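Stivo Demonstration Transfer – Progress Report, Second Period
Submitted to: Kalten program office
Prepared by: Khang Hoàng, teleoperation lead
Technical review: Boris Hrnčiar

1. Scope of the period

Work in this period covered tasks 2.1 (operator interface) and 2.2 (simulated demonstration set). Task 2.3, transfer to the physical arm at the Boststead lab, has not started and is planned for June.

2. Operator interface

The operator drives the simulated arm with a handheld controller. Hand motion is mapped to the gripper pose and the trigger to gripper opening. The clutch was reworked in March. In the first version, releasing and re-engaging the clutch produced a small jump in commanded pose, which was recorded as part of the demonstration and later reproduced by the trained policy. The offset is now zeroed on re-engagement and the affected recordings have been withdrawn.

Latency between controller and simulator is 70 ms at the median. Operators report that this is acceptable for reaching and lifting but makes placing slow. Slow placing inflates the length of the final segment, and we now resample that segment before training. Force feedback was dropped from the plan at the last review and remains out of scope.

3. Demonstration set

The set contains 112 accepted demonstrations of pick-and-place into an open container. Objects on the table are rearranged between sessions and lighting is changed independently of layout. Items that play no part in the task are left in view on purpose, so that the policy does not learn to associate any single object with the target.

A demonstration is accepted if the object ends inside the container, the arm stays clear of its joint limits and there is no idle stretch longer than 3 seconds. The idle rule is the main source of rejections. Chaudhary, who are handling the annotation, asked for segment labels (reach, grasp, lift, carry, release) to be assigned from the gripper signal alone. We tried this and found the boundary between lift and carry unreliable, so it is still marked by hand.

4. Training

A baseline policy was trained on the accepted set using two camera inputs and joint state. It reaches and grasps consistently. Its most common fault is early release – the gripper opens before the object has cleared the rim. Dr. Hrnčiar attributes this to operators opening the trigger at different heights. A written release guideline has been issued and 7 operators have been briefed on it.

5. Open items

Contact between soft goods and rigid objects is still computed at a coarse setting, and folds in cloth can catch the underside of light items. A finer setting doubles simulation time and would put live operation out of reach on the current workstation. We request approval to move the unspent travel budget to a replacement graphics card.

The next report will include the policy results by segment.

6. Views from the simulator
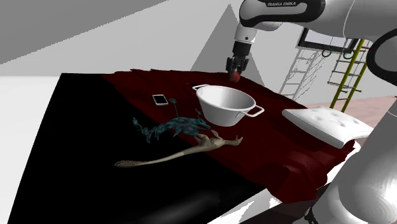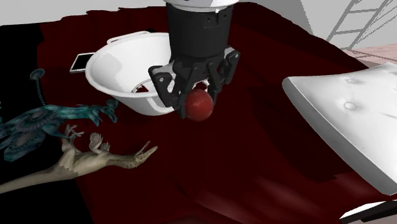 Figures 1 and 2. Simulated arm with a red object in the gripper, white container on the red cloth.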